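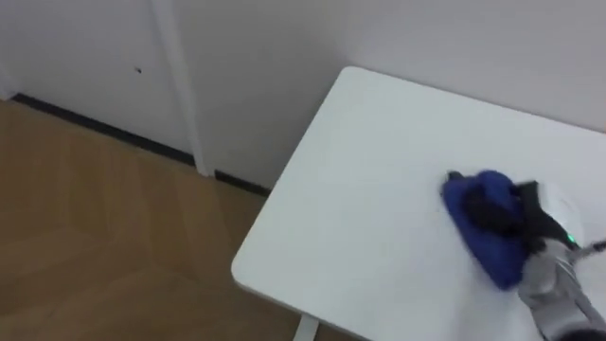
Home Contents Chapters Glossary Teaching notes
Search this book Enter a word or phrase

Chapter 9
Pilgrimage and the Ordinary Believer

Most of us, when we hear the word pilgrimage, think first of the arrival. We imagine the great church or the temple steps, the crowd pressing forward, the moment when a person who has walked for weeks finally sees the thing they came to see. It is a fine picture, and there are plenty of pilgrims who will tell you that it happened to them in just that way. But if you sit down with people who have made such a journey (and I have been lucky enough to sit down with a good many of them, usually over something hot to drink) you will find that they spend far more of their time talking about the road, the blisters, the food and the people they met along it.

This chapter takes that talk seriously. In the earlier part of the book we looked at worship as it happens in a fixed place, among people who mostly know one another. Now we follow believers who leave home for a while, and we ask what they think they are doing when they go. Some have made a vow. Some are ill, or have someone ill at home, and are asking for help. Some are giving thanks for help already received. A fair number can't quite say why they have come, and I would ask you to be patient with them, for their answers are often the most interesting ones when you go back to your notes a year later.

Our main case is the hill shrine at Rerketton, a small place by any measure. It holds its feast in May, and in a good year around 3000 people climb the path to it, nearly all of them from villages within a day's walk. The path rises 700 feet from the river bridge and passes 44 stone markers, each with a short prayer cut into it. Older pilgrims stop at every one. Younger ones tend to stop at the first few, and then again near the top where the benches are - and there is a long and quite good-humoured argument in the district over whether this counts.

We shall set Rerketton beside a second and rather different case, the river pilgrimage at Pramora, where there is no building to arrive at and the whole rite takes place on the bank. Pilgrims bathe before sunrise, share a meal of rice and lentils, and carry a little of the water home in a stoppered jar. The two traditions have almost nothing in common in their teaching. They disagree over who or what hears a prayer, over the life to come, and over whether a place can be holy in itself or only made so by those who gather there. Yet the habits of their pilgrims can look surprisingly alike, and one of the harder questions in the chapter is how much weight we ought to give to that likeness. It would be easy to say that all pilgrims are really doing the same thing. The pilgrims themselves would mostly not agree, and they deserve to be heard on the matter.

A word on terms before we begin. I use "shrine" for any place that people visit in the hope of meeting something holy, whether or not it has walls. I use "vow" for a promise made to a god, a saint or an ancestor, and keep "intention" for the looser sort of purpose that many modern pilgrims describe. "Relic" is kept for bodily remains and for objects believed to have touched a holy person. You will meet other writers who draw these lines elsewhere, and no harm is done provided that you notice when they do.

The first section deals with preparation: fasting, the settling of debts and quarrels, and the clothes that are put on or left behind. The second follows the journey out. The third turns to the return, a part of pilgrimage that scholars neglected for a long time, and looks at what people bring back with them and where in the house they put it. If you are reading on your own, you may like to begin by writing down a journey you have made that mattered to you, religious or otherwise, and keeping the page by you as you read.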